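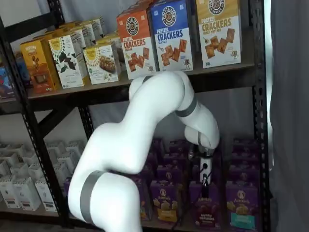

Shop walkround checklist, Plomemgate branch
January 2023

I've done this one with a mug of tea in the other hand, so forgive the handwriting if you're reading the paper copy. Ticks are fine as they are, comments are me thinking out loud.

Front door and mat
Closer working: yes
Mat flat: no
Comment: The corner by the hinge has curled up again. I've taped it down but it wants replacing before the February visit. I caught my own foot on it twice!

Fire exit
Clear width at least 800 mm: yes
Opens from inside without a key: yes
Comment: Opens lovely now. Someone had left two flattened boxes behind the door, which I've moved to the cage.

Shelving
Uprights fixed to wall: yes
Heavy goods kept low: mostly
Shelf edges free of sharp bits: yes
Comment: Snacks are light so I'm not fussed about those. It's the tins in the next aisle — the big ones have crept up to the top again. Please bring them down.

Steps and ladders
Tolteck steps, feet and treads: pass
Old wooden ladder: fail
Comment: Split in the side rail. I've put a red tag on it and locked it in the back, please don't "just borrow it".

Lights
Emergency lights tested: yes
Comment: Ran them for 20 minutes. The one over the stairs went dim near the end. Chang are coming to swap the battery, job number 59.

Stockroom floor
Dry: yes
Walkway lines visible: no
Comment: Worn right off by the sink. There's half a tin of the yellow Kolorier floor paint under the stairs and I'm happy to do it myself one evening if I can have the heating on.

First aid box
In date: all but the eye wash
Comment: New one ordered.

Score: 71 out of 80, up a bit on last time. Mat, ladder and tins first please, then the paint.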